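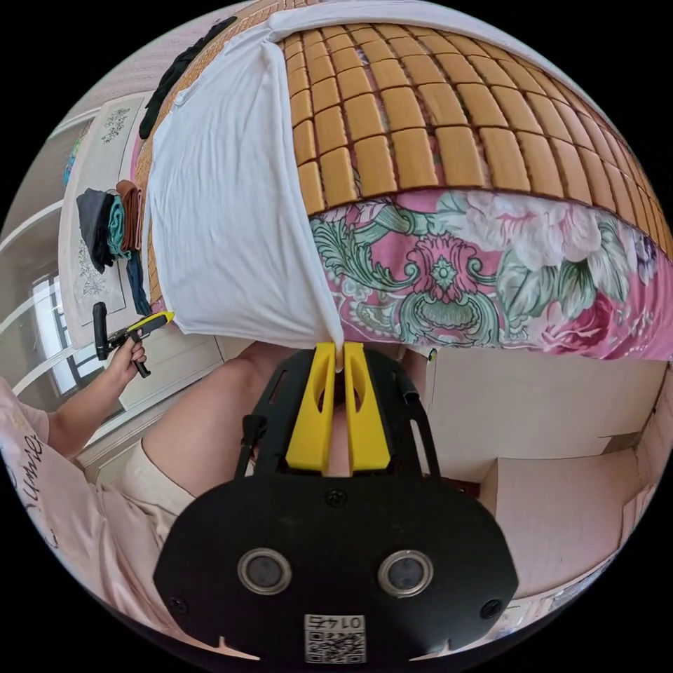 Slide 1. A white sheet over the side of the bed, with the bamboo mat on top.

The Bed Is Also a Table: notes for my talk

Last updated: Wednesday, 7:14

Print this page | E-mail this page

These are the notes I speak from at the Prilau housekeeping evening. Several people asked me for them after the last time, so I put them here as they are. Where I write "pause", I really pause. English is my third language and I need the pauses more than you do.

The talk takes 36 minutes if nobody asks anything in the middle. Please do ask in the middle.

OPENING

Good evening. Thank you to Haiyan Meng for the invitation and for the tea.

My subject tonight is a small one. I want to speak about the bed in the summer, and about the clothes that we fold on it. In many homes there is one flat place big enough to spread out a shirt, and this place is the bed. The dining table has the food and the papers. The floor is the floor. So we make the bed first, and then we work on it.

Leave the first slide on the screen while you say this. It shows the three layers I will speak of: the floral bedspread, the bamboo mat, the white sheet.

Ask the room: who here sleeps on a bamboo mat in the hot months? Wait for the hands. Last time in Brestine it was nearly half the room, and the other half wanted to know where to buy one.

PART ONE: THE LAYERS

The mat in the picture is the kind made from small tiles, in rows. I grew up with the other kind, woven from flat strips, and I must say that I prefer the tiles. They stay cool under the back and you can wipe them in a few minutes. The woven one is lighter to carry but it catches the threads of a thin nightshirt.

People ask me always the same question, if a sheet should go under the mat or over it. My answer is that both are correct and it depends on the sleeper. If you are warm at night, sleep on the tiles directly. If your skin is sensitive, or if you don't like the pattern of small squares on your arm in the morning (laughter here, usually), put a thin cotton sheet over it.

When the sheet goes over the mat, the trouble begins. Cotton on a mattress holds itself. Cotton on smooth bamboo slides. You turn over two times and the sheet is on the floor.

What I do:

Use a sheet larger than the mat. It should hang well down on the long sides. Hold it by the lower edge and pull it down straight, a little at a time, going along the bed from the head to the foot. Do not pull from one corner. A corner pull makes one long diagonal fold and you will chase this fold until lunch.

Tuck under the mattress and not under the mat. This is the mistake of nearly every beginner, me too. Under the mat feels easier, but then the mat rises at the side and the tiles press against each other in a bad way. The thread between them becomes weak exactly there.

Show with your hands. Lift the mattress with the left, push the sheet in with the right, palm down.

(If somebody asks about the elastic kind of sheet: yes, it works, but a strong elastic bends the mat at the corners. Choose one size bigger.)

Let the bedspread underneath hang as it wants. A busy pattern forgives a lot. Peonies especially. My aunt used to say that a plain bedspread is for people without children.

Pause. Drink water.

PART TWO: THE CLOTHES

Next slide.
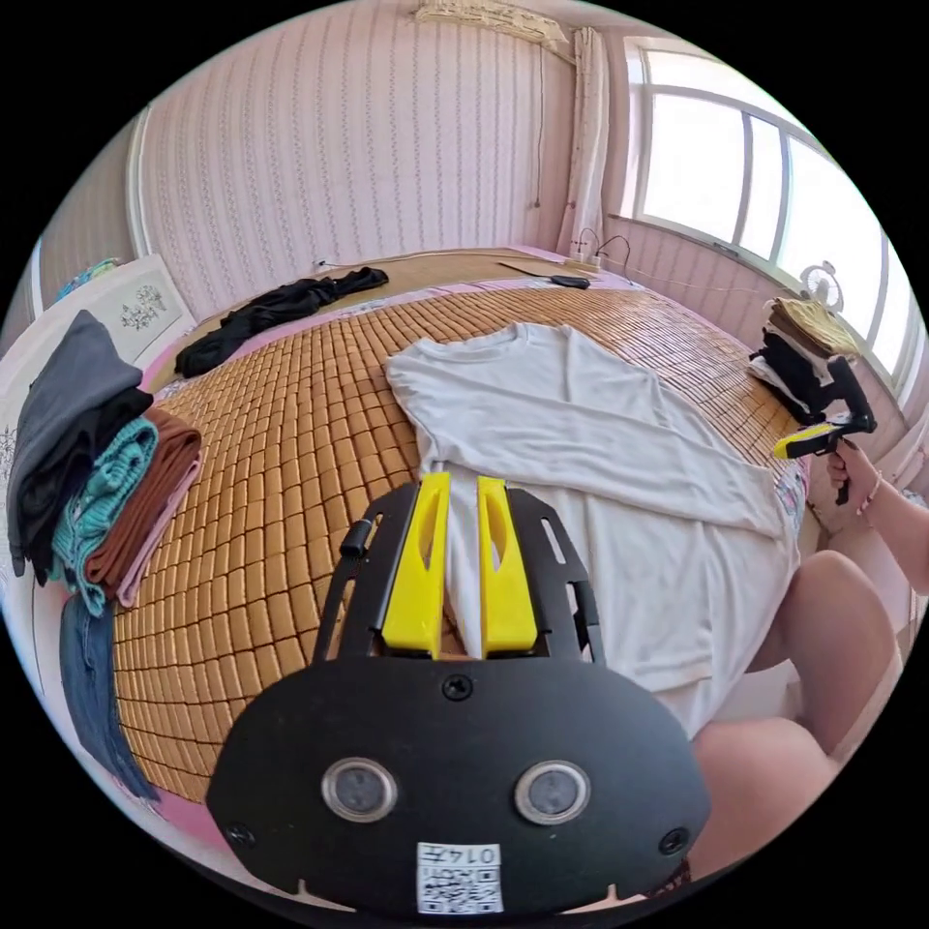

Yupin Kamolrat

Now the same bed as a work table. A white T-shirt is spread flat on the mat, with its neckline at the far side. On the left are the clothes already folded, and a black one lies further back, still crumpled.

I like to fold on bamboo. The surface is firm, so when you press your hand over the cotton, the crease goes away from you and doesn't sink down as it would on a soft blanket. And the rows of tiles are straight lines! You can put the side of the shirt along one row and you have a ruler for free. Skarphéðinn Kirkegaard, who teaches the sewing class upstairs, does this with trouser hems too.

The T-shirt, slowly. Do it on the table in front of you with the shirt from the bag, and ask two persons to come forward and do it with you.

Lay the shirt with the front down. Smooth it from the middle to the sides with flat hands.

Take one side and bring it toward the center, so the fold runs from the middle of the shoulder down to the bottom. Turn the sleeve back on itself.

Do the other side the same. You have now a long strip.

Fold the bottom up, but stop a little before the neck. Then fold again in half.

Turn it over. The front looks at you and the neckline is on top.

The stopping before the neck is the only part that people forget. If you go all the way, the collar makes a lump, and seven shirts with a lump become a tower that falls.

At this point someone says that it's faster to roll. Yes, it is faster. I roll for a suitcase. For a shelf I fold, as the rolled shirts open themselves when you take the one beside.

THE STACK

Go back to the folded clothes on the left side of the picture. We see there a teal knitted sweater, a dark gray piece over it, something brown, something pink, and the blue jeans at the bottom.

I want to speak about this order, as it's a good one. The jeans are heavy. Put them at the bottom, always. If jeans go on top of a sweater for one season, the knit gets a flat shiny place and no steam will take it out completely. Knitted things go above the heavy ones, and I would keep the sweater at the very top if I was strict. A light cotton thing over it does no harm for an afternoon.

The leg that trails down the side of the bed is a thing I see in every house, also in mine. Jeans want to slide from bamboo just as the sheet does. Fold them in half lengthwise, then in three, with the seat inside, and give them a small press with the arm. They will stay.

Sutrisno Tambunan wrote to me that in his home they put all the folded things on the pillow end and work toward the foot. I tried it for a week. It works well with a long bed and one person. With two people you bump each other.

DARK THINGS

A black garment on a mat looks always more wrinkled than it is. Also it shows the dust. I do my dark clothes last, after I have wiped the mat with a cloth that is almost dry, and I fold them inside out.

Here tell the story of the black dress and the white towel. Keep it short, it went too long in Brestine.

SMALL THINGS AT THE HEAD OF THE BED

Behind the mat you see a phone lying on a flat surface, and there is a power strip by the wall with its cords. I mention it for one reason. When we shake out a sheet, it goes up like a sail and it comes down on whatever is at the head of the bed. Before shaking, move the glass, the phone, the lamp if it's a light one. Shake toward the foot. I lost a good reading lamp this way and I still think of it.

For the cords I have no beautiful solution. Mine are in a cloth bag with a drawstring on the back of the bedside table, and Villads Vídalín tells me it's ugly, and he is right.

PART THREE: CARE OF THE MAT

This part is for those who will buy one before August. If the time is short, skip to the questions.

Wipe it every few days with a damp cloth, always in the direction of the rows. Dry it with a second cloth. Never put it in full sun to dry, the tiles become brittle and the color goes uneven. Stand it in the shade, against a wall, with air on both sides.

When a thread breaks, don't wait. A loose tile pinches, and one loose tile becomes a row. I repair with nylon fishing line and a blunt needle, going through the two neighbor tiles on each side, and I make the knot underneath. A strip of the size of one hand takes me 14 minutes. It was 60 the first time.

For the winter, fold the mat only where it wants to fold. Put a cotton cloth between the layers and store it flat under the bed - not standing, it will lean and keep the lean.

QUESTIONS I WAS ASKED BEFORE

Can the cat sleep on it? The cat will decide. Cut the claws.

Does it make noise? A little, a dry clicking when you turn. After two nights I didn't hear it anymore. My husband heard it for a month.

Is it not too hard for old people? It depends on the mattress below. My mother is using one with a thin cotton pad under it, and in the afternoon she sits on it with her feet up and folds the socks for all of us.

Should I iron the T-shirts before folding? I don't. If they come from the line well shaken, the hand is enough.

CLOSING

Thank the two persons who came forward and give them back their chairs. Remind everybody that the practice shirts belong in the blue bag by the door, and that Haiyan has the list for the repair evening.

3 comments | 7 shares | Print this page | E-mail this page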